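Review: Kevari Delegate Accreditation and Ballot Kit, Second Edition

Prepared for the election procedures section, Catedley Civic Office

The Kevari kit is sold to political parties, unions and membership associations that choose candidates or officers through a meeting of delegates. It combines a printed accreditation register, numbered delegate cards, ballot stock, two translucent ballot boxes, a set of seals and a counting workbook. This office was asked to assess the second edition after several local party branches inquired whether it would satisfy the conduct rules that apply to candidate selection in the Catedley district.

The kit was used at one full selection meeting, held by the Gunumero ward association on a Wednesday evening in May, and was afterward examined at the office. The register listed 1005 eligible delegates. The association consented to the review on the condition that the names of the aspirants and the result would not be published, and neither appears in this report.

Accreditation

The register is the strongest part of the product. Each page carries the delegate's name, branch, membership number and a signature space, with a perforated stub that becomes the receipt for the delegate card. Entries are grouped by branch and then by surname, which allowed the accreditation desks to be divided without any rearrangement of the pages. The paper accepts ballpoint ink cleanly, and the ruled lines are far enough apart for a hurried signature.

The treatment of substitutes is less satisfactory. Party rules in this district permit a branch to replace a delegate up to the close of accreditation, provided that the branch chair signs for the change. The kit supplies a single substitution sheet at the back of the register, and its columns have no space for the time at which the change was accepted. Officers at Gunumero wrote the time in the margin. A disputed substitution is among the most frequent grounds for a petition after a primary, and the omission should be corrected in the next edition.

Delegate cards are numbered in sequence and printed on heavy stock in two colors. Cards were legible at arm's length under hall lighting. The lanyards are short and some delegates preferred to carry the card by hand, a practice that the presiding officer allowed.

Ballot papers and boxes

Ballot stock is supplied in pads of 50. The counterfoil number does not appear on the ballot itself, so a vote cannot be traced to the person who cast it. Aspirants' names are added locally on an ordinary office printer using a template that Kevari provides. The template aligned correctly on the first attempt, although the typeface it selects for long names is small. Associations with several aspirants should print a trial sheet and show it to the agents before the full run.

The boxes assemble without tools. The slot admits one folded ballot at a time and the lid accepts four seals. One seal in the set examined did not lock on the first pull and was replaced from the spares, with the replacement number entered in the record. The supply of spares is adequate, but the instruction sheet should state plainly that a failed seal must be kept and accounted for.

The voting screens deserve separate comment. They are made of folded card and stand on any table of normal height. They conceal the voter's hand from the side, but a person standing directly behind the voter can see the paper. Complaints of pressure on delegates usually concern what happens at or near the screen, and an association that expects a closely fought contest should place the screens against a wall and keep agents behind a marked line.

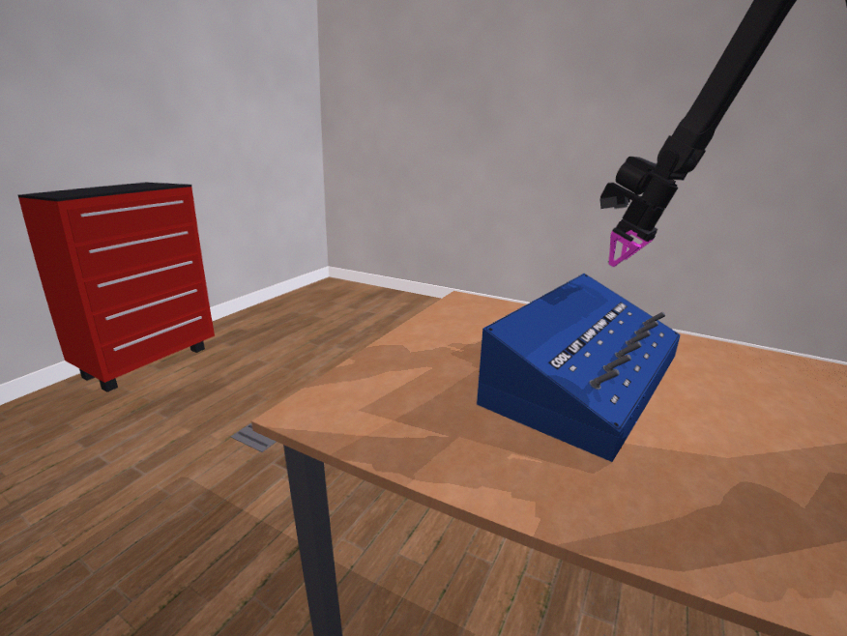 Counting and records

The counting workbook sets out each stage in order: unsealing, reconciliation against counterfoils, sorting, tallying, and the declaration. Agents initial each stage before the next begins. This adds time to the evening, but it leaves a record that a petition panel can follow. The spoiled ballot page gives examples of doubtful marks and asks the presiding officer to write down the reason for each ruling.

A carbon copy of the declaration page is provided for every aspirant. The copies were faint on the lower sheets, and officers should press firmly or complete the last copies separately.

Comparison with the Pirzada set

The principal alternative in this district is the Pirzada meeting set, which this office has examined previously. Pirzada provides sturdier voting screens and a substitution form with a time column. Its register, however, is a bound book without perforated stubs, and its workbook does not require agents' initials before the declaration. For a meeting of a single branch the difference is slight. For a ward or constituency contest the Kevari kit is the better choice.

Support

An inquiry was sent to Kevari under reference 1874 concerning the missing time column. A reply was received within 2 working days, with a printable sheet that may be attached to the register. The sheet is serviceable and should be requested with every order.

Assessment

The kit is suitable for candidate selection meetings in the Catedley district, subject to the use of the supplementary substitution sheet and to proper placement of the voting screens. Branches are reminded that no kit replaces the duty of the presiding officer to keep order in the hall, to hear objections as they are made and to enter them in the record before the result is declared. Completed registers and workbooks must be deposited with this office in sealed envelopes, together with all unused ballot stock.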